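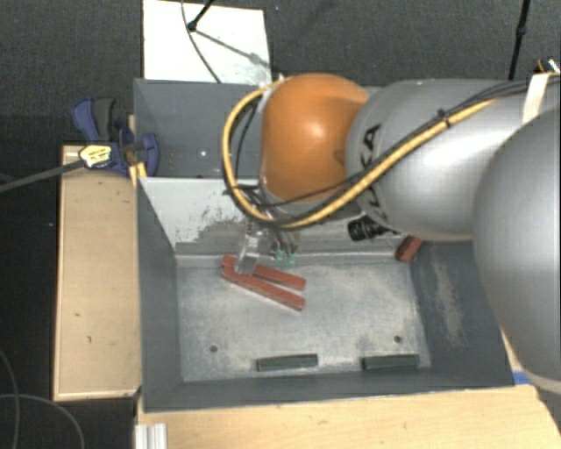
# Womgate Interviews: football interview transcripts

Home | Data | Format | Licence | Issues

Womgate Interviews is a text collection of long-form interviews with football players and coaches. It holds 280 transcripts, one file per interview. It was put together by Iman El Idrissi and Talha Kakakhel for work on question matching and quotation search. The current release dates from April.

## Sources

Transcripts come from two publishers, Hiditz (a monthly magazine) and Arari (a radio programme with a written archive). Both gave written permission for reuse. Match reports, columns and press conference notes were left out. So were interviews conducted by email.

## Layout

- `text/` holds the transcripts, UTF-8, Unix line endings
- `meta.csv` has one row per transcript
- `splits/` lists the file names for train, dev and test
- `tools/check.py` compares the rows in `meta.csv` with the files on disk

Each turn starts on a new line with `Q>` or `A>`. If more than one person answers, the marker is `A1>`, `A2>` and so on. Editorial notes from the magazine are kept in square brackets.

## Metadata fields

- `id`: source prefix and running number, e.g. `hid-041`
- `source`: `hiditz` or `arari`
- `role`: player, coach, or former player
- `position`: blank for coaches
- `lang_orig`: language the interview was held in
- `translated`: yes or no
- `topics`: free tags, separated by semicolons

The topic tags were added by hand. The commonest are training, transfers, rivalry, injury and awards. Tags were not checked by a second reader, and `rivalry` in particular is used loosely in the Arari files.

## Splits

The split is by interviewee, so the same person never appears in both train and test. Dev is small. Anyone tuning on it should expect noisy scores.

## Known problems

- Almost 10 Arari files lack the opening question. The answer stands on its own.
- Translated interviews follow the publisher's English version, which sometimes shortens answers.
- Club names are spelled as printed. Use the alias table in the Tanoli package if you need them normalised.
- Women's football is poorly covered, as are goalkeepers.

## Use

The text may be used for research and teaching. Do not present a passage as a current statement by the speaker. Removal requests are handled through the contact form, and removed files are listed in `REMOVED.txt` by id only.

3 comments | 12 shares

Contact | Copyright Womgate | Back to top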